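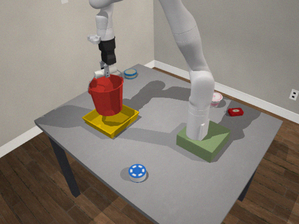

The gray conversion in Renov is a weighted sum over the encoded RGB values, with no linearization step before it. I checked the source again after reading your message. For most material this is harmless. Neutral areas pass through unchanged whatever the weights are, so pale gray walls like the two meeting in the corner of the render come out exactly as they went in, and a warm brown plank floor only has to land somewhere darker than the walls. Saturated colors are where the choice of weights shows up on paper.

Branislav Kadlec wrote:
> I ran 347 pages through the November build and the body text is
> clean. My trouble is with the color figures. On the Bostow press
> profile, reds and greens that were easy to tell apart on screen
> print as the same gray. Is this the profile, or is the converter
> doing it before the profile is applied? Setting the black limit
> to 100 made no difference.

It happens before the profile. By the time the Bostow curve sees the page there is one channel left, and a curve on one channel can't separate two values that are already equal. The black limit is applied later still, so I would not expect it to change anything here.

Two ways around it:

1. Linearize, sum, then re-encode. This is correct for luminance, but a red and a green of equal luminance will still match. Runtime on my machine went up 15 percent.

2. Set the weights per figure. The patch by Vondráček adds a sidecar file for this. It works, but the file is read once at startup, so edits need a restart.

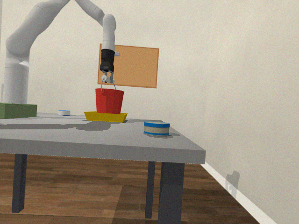 Red bucket and green block, RGB source.

I use the second for charts and leave everything else at the defaults. For line charts, dashed strokes are safer than either.

> Also, does the Ginach viewer show what will be printed?

No. It soft-proofs from the RGB file with its own weights. Look at the converted file at full size, or print one page.

One separate point: if you process scans, keep them out of the per-figure list. Version 5 of the sidecar format matches on base name only, and two files with the same name in different folders will share weights. I have a fix for that but no tests for it yet.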